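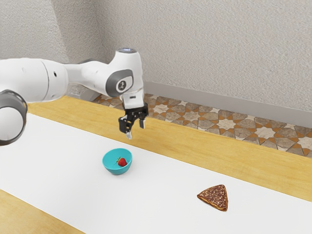

Last updated: Fri 13 April

How I clean up a messy photo folder (without losing anything)

My pictures folder had 1,294 files in it when I finally sat down to deal with it, and most of them were called something like "copy of copy 2." If yours looks the same, grab a coffee, because this takes one evening and it's way less painful than you think!

Before you touch anything, make a copy. I mean the whole folder, dragged onto a USB stick or an outside drive. I skipped this once in October and lost every picture from my sister's move to Broltthorpe, so please don't be me. Once it's copied, unplug the drive and put it in a drawer.

Step 1: Make your new folders

Make one new folder for each year and leave it at that for now. I know it's tempting to set up "Birthdays" and "Beach" and "Dog" right away (I had 33 of these at one point, and I could never remember if the dog at the beach went under Dog or Beach). Years are boring but you never have to think about where something goes.

Then add one more folder called "Not sure." You'll be glad you have it.

Step 2: Sort by date, then drag

Open the messy folder, switch to the list view, and click the column that says "Date taken." If you don't see that column, right-click on the row of headings and tick it. Don't go by "Date modified," that one changes when you edit or save a picture and it'll send you in circles.

Now click the first picture of a year, hold Shift, click the last one, and drag the whole bunch over. Anything with a blank date goes in "Not sure." Screenshots and saved pictures from the web nearly always end up there.

Step 3: Get rid of the doubles

I do this by eye, one year at a time, with the thumbnails set to large. If two look the same, I keep the bigger file. Zawadi Mushi wrote in to say she sorts by size first so the twins land next to each other, and I tried it and it's so much faster, thank you Zawadi!

Don't empty the trash yet. Give it a week.

Step 4: Rename the good ones

You really don't have to rename everything. I pick my favorites from each year and use the year, then the month as two numbers, then a couple of plain words, with dashes in between. Starting with the year keeps them in order all by themselves.

Step 5: Keep it that way

Once a month I move new pictures off my phone and straight into the year folder. It takes me 13 minutes, usually while dinner's in the oven. When I'm done I plug the backup drive in again and copy the new stuff across.

If you get stuck on the date column, leave a comment and tell me what kind of computer you're using.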